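Does Food Really Cook "From the Inside Out"?

By Kiran Sachdeva

Somebody has probably told you that a microwave oven cooks food from the middle outward. Grown-ups say it. Some websites say it too. Should you believe them?

Let's check. Microwaves are invisible waves, a bit like radio waves. When they hit food, they make the water in it jiggle, and jiggling water gets warm. But the waves can't go very deep. In most foods they reach an inch or so, and then they fade out. The center of a big potato gets hot mainly because heat creeps in from the parts around it.

So where did the story come from? My guess is jam doughnuts. The jam has lots of sugar and water and can get much hotter than the bread. You bite in, ouch, and you decide the middle cooked first. It's an easy mistake. One hot doughnut doesn't prove a rule about all food.

Here's another claim: microwaves "zap away" all the vitamins. I don't buy that one either. Any kind of cooking loses some vitamins, and boiling vegetables in a big pot of water can lose more.

When a class in Mendville asked 2 teachers about this, they got 2 different answers. Both sounded very sure! Sounding sure is free. Ask how they know.

You can test the first claim with a grown-up. Heat a thick slab of cold mashed potato for a short time, cut it in half, and check the temperature at the edge and in the middle with a food thermometer. Write down both numbers before you decide who was right.

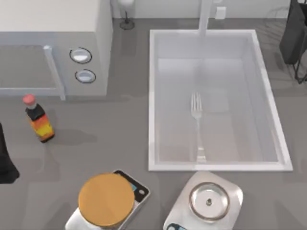

Then try it again with a thinner slab, and see if your answer changes.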